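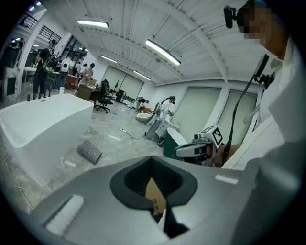
Chores and Machines: The Bathroom and the Stockroom

Evemine's gallery on machines and everyday work. Text and selection by the Evemine desk. Updated in March.

Can a machine do the chores yet? For some of them, yes. A robot vacuum will cover a flat floor while you are out, and a dishwasher has been doing its part for decades. The jobs that are left are mostly jobs for hands: picking things up, folding them, wiping around them and putting them back. Those are still done by people in almost every home, hotel and stockroom we know of.

Much of the current effort goes into showing machines how the work is done. A person does the chore while holding a pair of grippers in place of using bare hands, and cameras record what the grippers and the hands are doing. The recordings are then used to train a robot. The person has to work with the same two fingers the robot will have, and a chore that takes a minute by hand can take much longer that way.

Bathrooms come up often in this work. They are small, people dislike cleaning them, and hotels have a lot of them. They are also harder than they look. A tub has a rim that must be reached over. Faucets and handles stick up where an arm wants to go. Floors are shiny, and shiny floors give cameras trouble. Mats bend when they are lifted, and no two lifts bend them quite the same way. 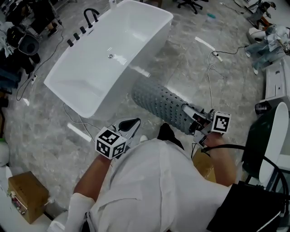

Getting a grip on something soft or full of holes is a separate problem from getting a grip on a box. Squeeze too lightly and it slides out. Squeeze in the wrong place and the far end drags on the floor. A person corrects for this without thinking. A robot has to have seen enough examples to correct for it too, and the examples have to come from many rooms, many floors and many kinds of mat.

Erton, which builds a wheeled cleaning unit with a single arm, ran a trial last fall at a hotel in Ratmont with 64 guest rooms. The unit was asked to do two jobs in each bathroom: wipe the inside of the tub and pick the mat up off the floor. The wiping went well as long as the tub was empty. If a guest had left a bottle or a razor on the rim, the unit stopped and called for staff.

The mats went worse. Out of 221 tries, the unit got the mat off the floor and over the side of the tub in a little more than half. The housekeeping staff said they would be glad to have help with the tubs and would keep doing the mats themselves. The hotel has kept the unit on one floor, for the wiping only.

Cardboard is the other thing that turns up everywhere. Leitão, a bathroom fixtures supplier with a showroom and a stockroom under the same roof, has been looking at machines for opening and flattening cartons. Its problem is variety. A faucet comes in a small box and a toilet comes in a very big one, and in between are sleeves, corner pieces and foam strips that have to be sorted from the paper. A machine for one size of box is easy to buy. The company has not found one for all of them at a price it will pay, and the stockroom crew still does it with knives.

Cords are a smaller matter but they come up in every trial we have followed. Thin cables on a floor are easy for a camera to miss and easy for a wheel to catch. Erton's instructions ask staff to lift all cords before the unit starts, and the Ratmont staff pointed out that lifting cords is also a chore.

Where things stand, chore by chore:

Vacuuming an open floor: ready, and has been for years.
Wiping an empty tub: close. Slow, but it can run while staff do other work.
Picking up a bath mat: hit and miss.
Clearing bottles from a rim: early. Most units stop and ask.
Flattening cartons of mixed sizes: early outside of large warehouses.
Plugging in, unplugging and tidying cords: done by people.

Erton plans a second round in Ratmont in June, with a new gripper and mats of three different thicknesses. We will add to this page when the results are in.

More in this series: Kitchens. Laundry rooms. Loading docks.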